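Visit notes, Plunau paper mill, December

The visit started at 8:40 a.m. in the customer building, across the yard from the machine hall. Qusai Awad handles technical sales for the mill and led the tour. I went as a buyer of wrapping and interleaving grades, so these notes cover the sheet and the converting line and skip the power plant.
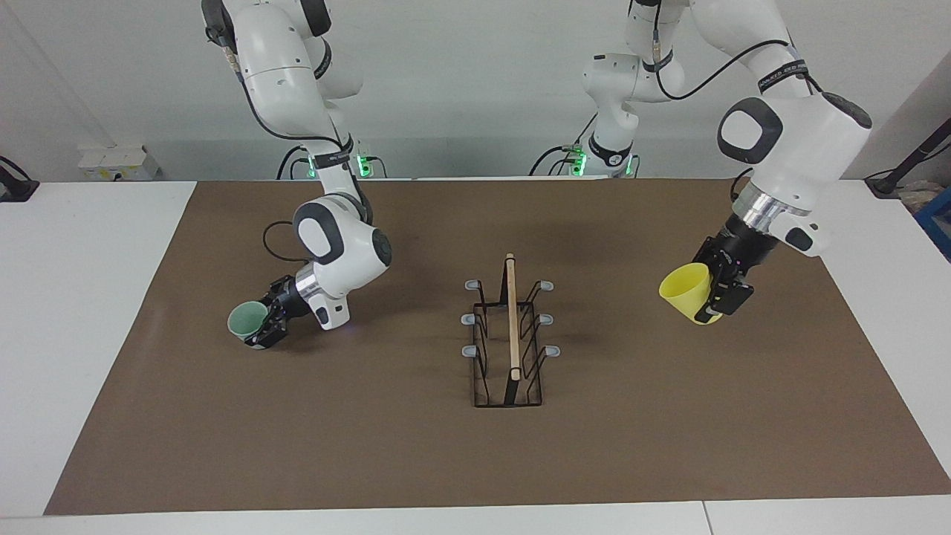
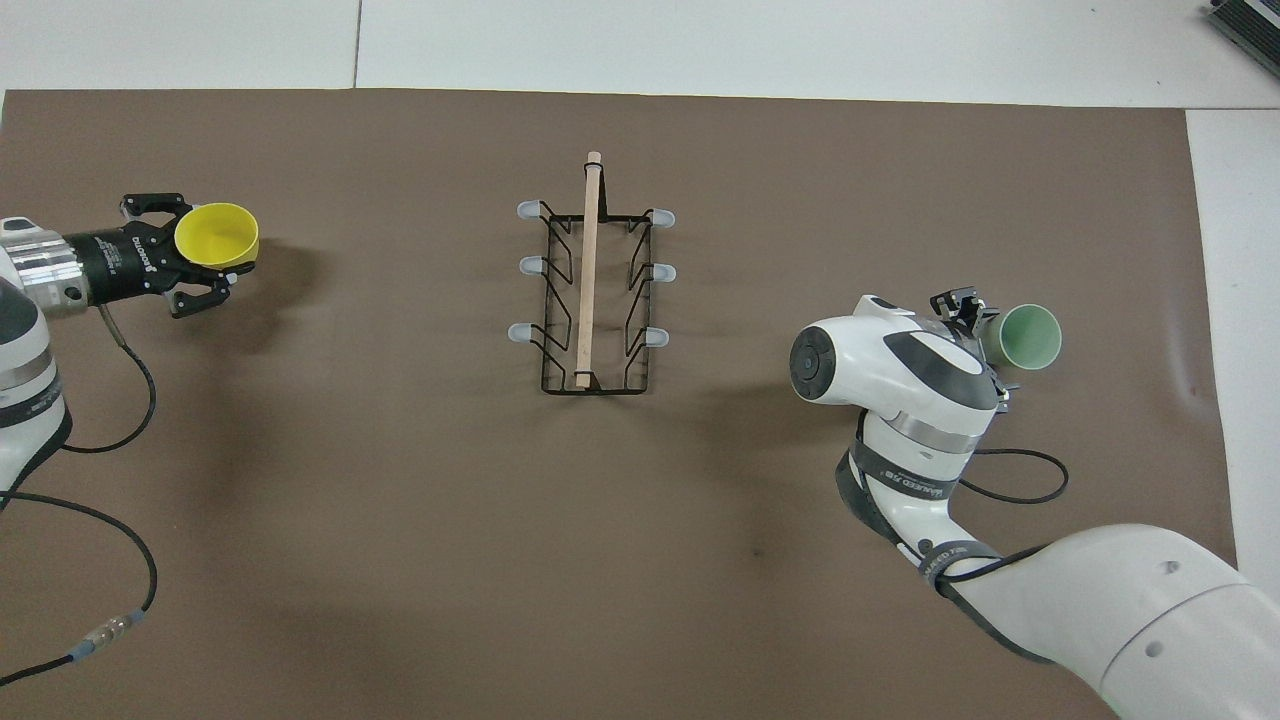
Plunau makes unbleached brown paper on a single machine and sells it in three ranges. Evow is the light wrapping grade, Fuvlow is the heavier one used for void fill and table cover, and Tarawneh is a sack paper made to order. Color is the first thing customers complain about, and Awad spent some time on it. Brown paper is not dyed here, so the shade follows the pulp and moves between batches. A large sheet laid flat on a white table, as in both pictures, is the hardest test for shade, as the eye has a clean reference beside it. Faint creases like those in the second one are a separate matter and come from folding and handling, so the mill does not accept them as a claim.

The machine hall is loud and warm. Trim width at the reel is 376 cm. Running speed during the visit was 599 m/min on Evow, read from the panel in the control room. There were two web breaks in the previous shift, both at the size press. The operators rethread with a tail cutter and ropes, and the second break cost them 9 minutes.

Stock preparation was only seen from the walkway. The refiners had been replaced in the spring. Kieran Ó Riain, the process engineer, explained that the new plates cut less and brush more, with better tear strength as the result and slightly slower drainage on the wire. They have lowered the headbox consistency to compensate. I asked for tear figures in both directions and he will send them.

Moisture at the reel is held at 8 percent. I would like it lower for interleaving, but below that the sheet becomes brittle at the edges in winter storage. We agreed to try one pallet at the current setting before discussing a change.

Converting is in a separate building with two sheeters and one rewinder. The older sheeter was down for a knife change. Cut squareness on the newer one is checked by folding a sheet corner to corner and measuring the offset, a crude method that works well enough for this product. Pallets are wrapped but not strapped. Our last delivery arrived with crushed lower corners, and I raised this. The answer was that corner boards can be added at extra cost per pallet.

Open points:

- Tear strength data, both directions, from Ó Riain
- Price for corner boards
- Trial pallet of Evow, sheeted, grain long
- Shade samples from three separate Fuvlow batches

Parking is at the north gate. Safety shoes are not supplied to visitors.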